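Notebook, sock handling / replay tooling
29 Oct 2024
3 comments · 0 shares

Picked up where I left off in May, with the time alignment in Veruvach. The old importer matched left and right gripper streams by nearest timestamp and then forgot about it, so any clock drift went straight into the relative pose. New version fits offset and drift per episode from the head view, using the marker plates, then resamples everything onto one clock. Ran it over all 1371 episodes before lunch and only 44 got kicked out. I was expecting a long afternoon of cleanup!

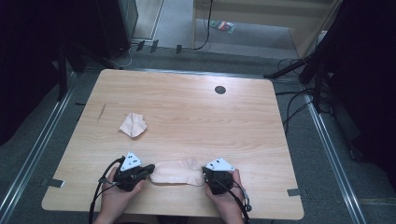 Head view, both marker plates showing, cloth stretched between the grippers.

The relative pose between the two hands is so much cleaner now. In the old traces the distance between tips wobbled during a stretch, and the policy was learning the wobble. I've rewritten the loss to weight that distance more whenever both jaws are closed, with the closed flag coming from jaw width plus a bit of hysteresis.

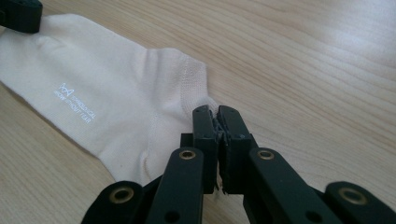
Contact labels next. The threshold was one global number, which is silly for thin knit — the jaws read almost fully shut with fabric in them, so a good pinch and an empty close look nearly the same. I'm trying a small classifier on the wrist crops instead, trained on 400 hand-labeled closes. First pass already beats the threshold on the Plendale set. Love it when the dumb small model does the job.

Still wrong: fast moves. The tracker loses features on blurred fabric and the planner gets a stale grasp point. Want to carry the last good estimate forward with growing covariance and let the planner wait if it gets too wide. 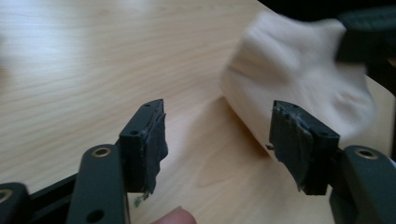
Open jaws, white fabric blurred at upper right.

To do: rerun the 44 rejects with the wider search window, push the resampler to the Salazar branch, check whether Dirnalum still assumes the old clock field.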